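Noratgate opens its bin-picking kit to small shops

Noratgate began taking orders on Friday, 10th July for Pai, a retrofit kit that adds bin picking to an industrial arm the customer already owns. Until now the company sold the software only as part of complete cells built at its Drustport plant.

The kit consists of a controller, an overhead camera, a calibration plate and a license for the picking software. It does not include an arm, a gripper or a bin. Noratgate lists 5 arm families as supported at launch and says the list will be extended in September, when the first software update is due.

Pai is aimed at mixed parts in low volumes, the kind of work where a vibratory feeder or a dedicated tray costs more than it saves. The operator presents each new part to the camera in several orientations, marks where the gripper may touch it, and sets a release point. Noratgate puts the teaching time at 9 minutes per part. The controller holds up to 400 parts in memory, and part files can be copied from one cell to another over the network.

Cable routing is left to the buyer. The manual asks for enough slack at the wrist to allow full rotation inside the bin, and the planner accepts a keep-out radius around the arm so that the hoses and cables are counted when a path is checked against the walls. The radius is a single value for the whole arm – it can't be set joint by joint, which will limit reach into the corners of deep bins. The bin itself has to be clamped or otherwise fixed. If it shifts, the calibration must be run again.

Two license levels are offered. The basic one covers a single bin and a single release point. The extended one adds multiple bins, sorting by part type and a log of failed picks that can be exported as a spreadsheet. Both include 2 years of updates. Support is by phone and remote session, and site visits are charged separately.
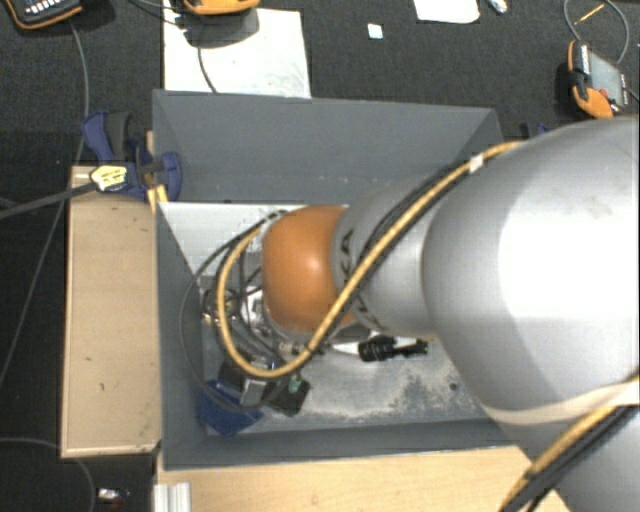
Ebere Chukwu would have liked the failed-pick log in the basic license as well, saying that a shop with one bin needs to know what is being dropped just as much as a shop with six, and that without the log the only way to find out is to stand next to the cell.

Noratgate said it had no plans to change the license split before the September update.

Davance will handle sales and spare parts outside the company's home region. Delivery is quoted at 5 weeks from order. Arms with older controllers need an interface card, sold separately, and buyers are asked to send the controller's model number with the order so that the right card can be packed with the kit.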